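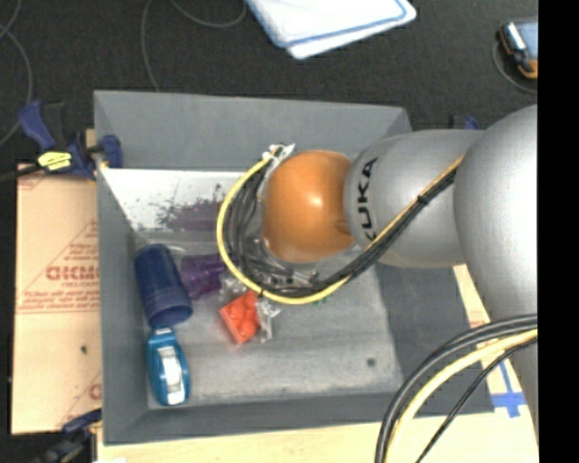 How long should we run the dehumidifier in the archive room before moving the ledgers back in?
Until the meter on the back wall has stayed under 55 percent for two full weeks, with the door shut and the heating on its winter setting.

That is the short version, for those who asked me privately. The longer version follows, along with replies to the points raised in the earlier message, which I have quoted below so it all stays in one place.

> From: Elis Beddoe
> To: Orbridge Local History list
> Subject: Ledgers and the damp room
>
> Hello all,
>
> I went through the shelf list again last night. We have
> 2,065 items entered in the old card index and 2,233 in
> the spreadsheet, and I can't square the two. Does anyone
> remember whether the loose mill papers were ever given
> cards?
>
> Also, I opened a few of the Karppinen ledgers and the
> first one smells musty. There are brown spots inside the
> front cover but the pages turn fine. Should it be kept
> apart from the others? And is it all right to go back to
> plastic sleeves for the letters, or are we still avoiding
> those?
>
> Last thing, the room. The paint is done and the floor is
> sealed. When can we start carrying things back?
>
> Elis

Elis, thanks for doing the shelf list. I'll take these in order.

On the card index: the mill papers never had cards. They came in after we stopped typing them, and I entered them straight into the spreadsheet in November from the donor's own list. That should explain most of the gap. The rest is probably the map folders, where the index has one card per folder and the spreadsheet has a line for each sheet. I would treat the spreadsheet as the working list and leave the cards as they are. Please don't throw the cards out. Some have notes on the back that were never copied anywhere else.

On the musty ledger: yes, keep it apart. Wrap it in plain tissue, put it in a box by itself and write the date on the lid. Brown spots can be old foxing, and foxing won't spread to its neighbors. Mold can. If you see anything fuzzy, or if it smears when touched with a dry brush, close the book and leave it for me. Don't wipe it with anything damp. Wear a mask if you open it again.

The other 14 ledgers in that run looked clean when I packed them, but I only checked the covers and the first few pages of each. They need a proper look before they go on the shelf. The gutters are where trouble hides, so open each one in the middle as well as at the front.

On sleeves: polyester is fine for the letters. The ones we are avoiding are the soft vinyl kind with the strong smell, which stick to ink. We still have a carton of those under the sink – they can go to anyone who wants them for recipes. For anything in pencil, use paper folders, as polyester picks up static and can lift the marks.

On the room: the paint smell has to be gone as well as the damp. I was in there at 9 in the morning and could still smell it near the window. Empty shelves can go up now. Leave a hand's width between the shelving and the outside wall so air can move behind it, and keep the bottom shelf clear. We lost a box of parish newsletters to a leak the last time something was stored at floor level.

The dehumidifier tank holds less than the label suggests and shuts off when full. It needs emptying morning and evening for now. There is a sheet taped to the door. Please write down the reading each time, even when it hasn't changed.

I have 36 gray board boxes at my house, flat, and can bring them over when the readings settle. They take some folding. If two people can give me an afternoon we could get them made up in one go. Reply to me off list if you can help – mornings are hard for me until the end of the month.

Two items I still can't find are the Imiten school register and the key to the map chest. If either is in your house, no questions asked, just drop it in the mailbox.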